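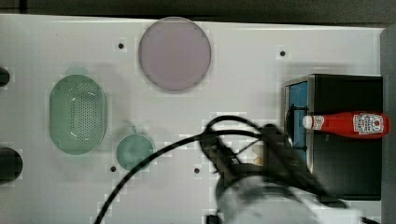
Der Mosum ist ein Tischroboter für Leute, die glauben, dass ihnen in der Küche ein dritter Arm fehlt. Ich gehöre nicht dazu, aber Utitz hatte im Juli zum offenen Nachmittag geladen, und es sollte Kuchen geben. Aufgebaut war ein weißer Tisch mit den Dingen, die man in jeder Schublade findet: ein flacher Teller in blassem Lavendel, ein ovales grünes Sieb, ein kleineres mit kurzem Griff. Dazu eine rote Ketchupflasche, die quer auf einem schwarzen Kasten lag. Um diese Flasche ging es dann eine ganze Weile. Der Greifer fuhr auf den Kasten zu, und zwar mit einem Schwung, den ich einem Küchenhelfer höchstens am letzten Arbeitstag zugestehen würde.

Vorgeführt hat das Ganze Nnamdi Akinola, der bei Utitz für die Vorserie zuständig ist und die Gabe besitzt, jede Frage mit »Das hängt von der Last ab« zu beantworten. Was kann er heben? Hängt von der Last ab. Wie laut ist er? Siehe oben. Sympathisch war mir, dass er die Fehlversuche nicht wegmoderierte. Beim zweiten Anlauf schob der Arm die Flasche ein Stück weiter und griff anschließend sehr entschlossen in die Luft. Akinola nickte, tippte etwas in sein Tablet und ließ ihn noch einmal ran. Beim dritten Mal saß der Griff.

Zur Sache. Der Mosum kostet in der Grundausstattung 1480 Euro, Greifer inklusive, Tischplatte nicht. Die Platte mit den Schraublöchern gibt es für 300 Euro extra, und man sollte sie gleich mitbestellen. Ich durfte den Arm an einer Ecke des Vorführraums auch mit der Klemme ausprobieren, die dem Grundpaket beiliegt. Sie hält. Sie hält ungefähr so, wie Campingmöbel halten, solange sich niemand hinsetzt.

Die Bedienung läuft über die Software Clomari, und da war ich angenehm überrascht. Man führt den Arm einmal mit der Hand durch die Bewegung, drückt auf Speichern, gibt dem Ablauf einen Namen und kann ihn abspielen. Nach einer Viertelstunde hatte ich ihm beigebracht, einen Plastikbecher von links nach rechts zu stellen. Nach einer weiteren auch zurück. Die deutsche Übersetzung könnte noch jemand durchsehen, der Deutsch spricht: Der Knopf für die Ruhestellung heißt »Heimat«.

Schwächer fand ich die Kabelführung. Eine lange schwarze Leitung läuft in weitem Bogen über den Tisch bis zum Greifer, und wer daneben noch arbeiten will, Zwiebeln schneiden etwa, der arbeitet um diesen Bogen herum. Beim Morelli, dem naheliegenden Konkurrenten, liegen die Leitungen innen. Der Morelli kostet allerdings auch 1000 Euro mehr und sieht aus wie ein Zahnarztstuhl ohne Stuhl. Auf meine Frage nach einem Kabelclip erklärte man mir, der sei in Arbeit. Ein Klettband täte es vermutlich auch.

Bleibt das Tempo. In der Voreinstellung ist mir der Mosum zu flott, gerade wenn man mit der Nase über dem Tisch hängt, um zu sehen, was er da treibt. In Clomari lässt sich die Geschwindigkeit in 14 Stufen regeln. Auf Stufe fünf bewegt er sich so, dass man den Kaffee danebenstellen mag. Wer Kinder oder Katzen im Haus hat, bleibt bei drei.

Kaufen? Wer gern bastelt und einen freien Tisch hat, bekommt für das Geld einen ordentlichen Arm mit brauchbarer Software. Wer Hilfe beim Kochen sucht, sollte lieber jemanden zum Essen einladen und ihm eine Schürze umbinden. Ich würde auf die zweite Serie warten, die laut Akinola mit steiferer Klemme kommt – und vielleicht mit dem Clip.

Der Kuchen war übrigens Marmorkuchen, etwas trocken. Serviert wurde er von Hand.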